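Sorting out the small stuff: screws, buttons, batteries and the rest of the drawer

Posted Dec 13, 2023 by Dewanti Sutanto
Filed under: Home, Workshop, Storage

Most houses have one drawer where small things go. Ours held picture hooks, fuses, a bicycle valve cap, rawl plugs in four colours, curtain rings and a key that fits nothing. I cleared it out over two evenings in December and wrote down what worked.

Empty it properly

Take everything out. Spread an old sheet or a large tray on the table and tip the drawer onto it. Picking through the drawer in place only moves the mess from front to back.

Wipe the drawer while it is empty. A dry paintbrush gets dust and filings out of the corners better than a cloth does. If the base is sticky, use warm water with a little washing-up liquid and leave the drawer out overnight before anything metal goes back in.

Use a magnet first

A strong magnet inside a freezer bag will pull the steel screws, nails and washers out of the heap in a minute or two. Turn the bag inside out over a bowl, pull the magnet away and the lot drops off. Brass screws, aluminium rivets and most plastic fittings stay behind, so half the sorting is done.

Keep the magnet away from bank cards and from any watch with hands.

Sort by job

I used to sort screws by length. It looked tidy and was no use at all, as I never went looking for a length. I went looking for something to put a shelf up with. Now the groups are:

Hanging things on walls: hooks, plugs, and the screws that fit those plugs
Doors and cupboards: hinge screws, catches, felt pads, spare knobs
Electrical: fuses, cable clips, plug screws
Sewing and curtains: buttons, press studs, hooks, rings
Odd parts that belong to one particular thing

The last group needs labels or it turns back into the drawer. Put each part in a small bag with a slip of paper saying what it came from. "Bathroom blind" is enough.

What to throw out

Bent nails, screws with chewed heads and perished rubber bands can all go. So can any fixing you have only one of, unless it is a spare for something you still own. Steel bits can go in a tin with a closed lid for the metal bank at the tip. Check first whether your tip takes them in with the tins.

Allen keys breed. Keep one good set on a ring and get rid of the loose ones from flat-pack furniture, apart from any that are an unusual size.

Batteries

Loose batteries should not be rattling about with screws. A 9 volt battery has both terminals on the same end, and a piece of wire or a coin across them can get hot enough to start a fire. Put a strip of tape over the terminals of used ones until you take them to a collection point.

Button cells are dangerous if swallowed, so store them high up and in their original packet. If a child may have swallowed one, go straight to A&E and do not wait for symptoms.

Choosing a container

Jam jars are free and you can see into them, but they are heavy and they break on a garage floor. Margarine tubs stack well and hide everything. Shallow boxes with dividers are what I ended up with for the house, and jars stayed in the shed for nails.

A few things to look for in a divided box:

The lid should press down close to the tops of the dividers. If there is a gap, washers will travel from one section to the next when you carry it.

Fixed dividers are stronger. Removable ones are more useful if your bits and pieces vary in size.

One bigger section is worth having for things like hinges and brackets, with small ones for everything else.

You should be able to tell what is in it without opening it. A smoky plastic is fine as long as some light gets through.
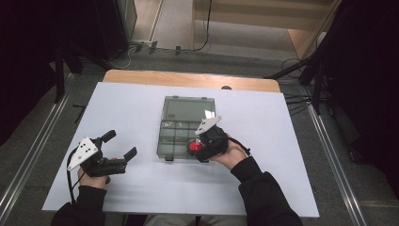

Labels that stay on

Paper labels on plastic tend to peel at the corners. Wipe the lid with a little surgical spirit, let it dry, then stick the label on and cover it with clear tape that overlaps on all sides. Masking tape and a permanent marker will do for the shed, and it comes off cleanly if you change your mind within a few months.

Label the lid and one short end. You read the lid when it is on the table and the end when it is on a shelf.

Damp

Sheds and garages are hard on steel. A sachet of silica gel from a shoebox helps in a closed box — dry it out on a warm radiator now and then. Raw rice is often suggested, but I found it left dust on everything. For screws that have light rust already, soak them overnight in white vinegar, rinse, dry them at once and rub them over with an oily rag.

Where to keep it all

Fuses, hooks and sewing bits live indoors, in the kitchen cupboard nearest the back door. Everything else is in the shed at waist height. Heavy boxes on a top shelf come down badly.

Keep one small dish on the worktop for things found on the floor. Empty it into the right boxes when it is full. Mine takes six weeks or so to fill, longer in winter.

Comments

Deming Peng
I keep a muffin tin for when I am taking something apart. One cup for each stage, working left to right, then go backwards to put it together again. It has saved me a lot of crawling about under the bench.

Dewanti Sutanto
Good idea, I will try that with the tap in the downstairs loo. I have been using saucers and running out of saucers.

Deming Peng
Put the plug in first.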